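Ralleo Bicycle Recovery Listings – Data Card

Published 26 November 2025
By the Urnidgate Records Office

This site uses cookies to remember your reading preferences. Accept | Manage settings

# Ralleo Bicycle Recovery Listings

## Summary

Ralleo is a collection of 239 written notices for stolen, missing and recovered bicycles. The notices were submitted to the Urnidgate registry by owners and repair shops. Each record holds the free text of one notice and a set of structured fields entered by registry staff. The collection is intended for work on matching: given the text of a missing notice, find the recovered notice that refers to the same bicycle.

## Contents

- `notices.csv` – one row per notice, UTF-8, comma separated
- `pairs.csv` – confirmed matches between missing and recovered notices
- `parts_vocabulary.txt` – preferred spellings for component names
- `media/` – illustrations used in registry documentation

## Fields

`notice_id` is a permanent identifier and is not reused after a record is withdrawn.

`status` takes one of 3 values: `missing`, `recovered` or `closed`.

`frame_material` is recorded only where the submitter stated it. Staff did not infer the material from the model name.

`serial_partial` contains the last four characters of the serial number. Full numbers are held by the registry and are not released.

`marks` is free text covering dents, scratches, stickers, replaced parts and repairs. It is the most useful field for matching and also the least consistent. One submitter may write "ding in top tube" where another writes "dented frame, upper." Both wordings have been left as received.

## Annotation

Every candidate pair was read by 2 annotators working separately. Where they disagreed, the pair was returned to the shop that held the bicycle, and the shop's finding was entered as final. Pairs that could not be settled are marked `open` and should be left out of any scored evaluation.

Color names were the main source of disagreement. A frame listed as teal by its owner was often entered as green on recovery, and repainted frames carry both colors, separated by a slash.

## Baseline

The Barkix matcher is included as a reference. It compares component lists first and free text second, and returns up to 100 ranked candidates for each missing notice. Users reporting results should state whether `serial_partial` was available to their system, as scores with and without it are not comparable.

## Known limitations

Road and track bicycles are heavily represented. Children's bicycles and cargo bicycles are few, and electric models were not accepted before October. Notices written in languages other than English were translated by staff, and the original wording is not included.

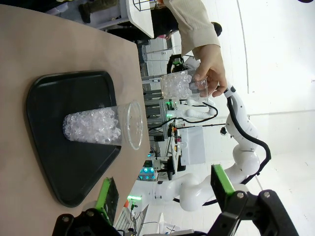 *Clear plastic cups, one on a black tray and one in hand.*

## Naming and versions

Releases are named for mathematicians. The current release is Erdős. Corrections are issued as a list of changed `notice_id` values – the full file is replaced only at the next named release.

## Terms of use

Research and nonprofit use is permitted with attribution to the Urnidgate registry. Users may not attempt to identify or contact submitters. Requests to withdraw a notice are handled by the Records Office, and downstream copies should be updated when a withdrawal is posted.

Comments (3)

**spokecount:** Is the handlebar width measured center to center or outside to outside? The card doesn't say, and my pairs differ by a constant amount.

**Urnidgate Records Office:** Center to center where the shop measured it. Widths given by owners were entered as submitted. A note will be added to the field list.

**fixed_and_tired:** The parts vocabulary has both "head set" and "headset" as preferred spellings. Please pick one before the next release.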